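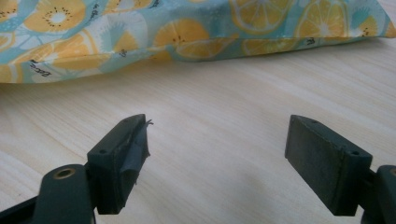 Report on a Visit to the Prona Workshop, Marnik
Filed 12/30/25

The Bošković training office was invited to Marnik to see how Prona looks after its hand-held grippers. The visit was confined to one bench, where the tools are checked and refitted between periods of use.

Each gripper has two fingers, and each finger ends in a block-shaped pad fixed with small screws. Staff inspect the pads after every 300 grasps. Tape on the inner face is replaced once it folds or frays, as it had on one finger of the tool shown to us. The opposite pad was bare and carried light scratches, which the workshop accepts. Old tape is peeled off in one piece where possible, and the face is wiped down before a new strip goes on.

The bushings in the arms follow a longer schedule and are examined after up to 1000 grasps. Play in the joint is checked by hand with the fingers fully open. A worn bushing is pressed out and the finger set aside until a new one is fitted.

Soft goods, including a cushion with a citrus print, serve as test items. Our hosts explained that loose tape is more likely to catch on fabric than on hard objects, and a finger with a raised edge is sent back to the bench.

The service log, kept on paper since August, held 197 entries. Brullow supplies the spare pads, and delivery currently takes 28 days. The office has asked Prona for a copy of its inspection sheet.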